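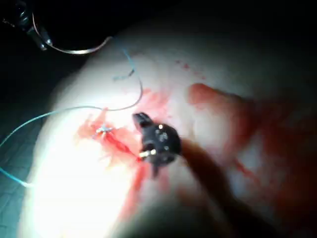

Thread tracker loses the suture whenever the strand crosses red

Posted by Keith Tapsell

Hi all! I'm working on the perception side of a suturing project and I've been stuck on the same thing for longer than I'd like to admit. I segment the blue thread by color, skeletonize the mask, then fit a spline so the planner knows where the slack is before the next pull. On clean pale tissue it works great. Near the knot it falls apart. There's a red line running off the knot that could be soaked thread or just the incision, my mask ends there and the planner decides that's a free tail. And up toward the upper middle I keep getting a short blue piece that isn't joined to anything, which the fitter treats as its own thread (sigh).

The wrist camera is really close to the work, so the glare in the middle of the tissue goes nearly white and the far side is almost black. I've got 657 labeled frames so far. Do I just label more, or is color the wrong way to go about this?

sheehan_dev

Color is fine as a first guess, I'd just stop letting it have the last word. We had the same mess and what fixed it was tracing instead of masking. Start at a point you trust – for you that's the needle end, if you can see the needle – and walk along the strand, carrying position and direction. When the blue runs out, keep going along the current curvature for a short stretch and look for anything thin and ridge-like, whatever color it is. If you pick it up again, bridge the gap and mark that section low confidence. Your floating piece probably gets swallowed by the same step, but check the direction at both ends before you join it, or you'll end up stitching two strands together wherever there's a loop.

Also, please don't let the planner see a bare spline! Send the confidence along with it and have it refuse to pull on anything that passes through a bridged section next to a knot. I run the ridge filter at 17 pixels wide and it's happy, but your lens will be different. Lock your exposure too, if you haven't.

lesesmont

more data. i went from 657 to 3182 and most of my problems went away

Keith Tapsell

Wow, 3182 is a lot of labeling, lesesmont, was that all by hand?? Tried the tracing idea this afternoon on 14 of my worst frames and it gets past the knot in most of them. The loop still fools it now and then, so I'm adding the direction check next. Exposure was on auto, whoops.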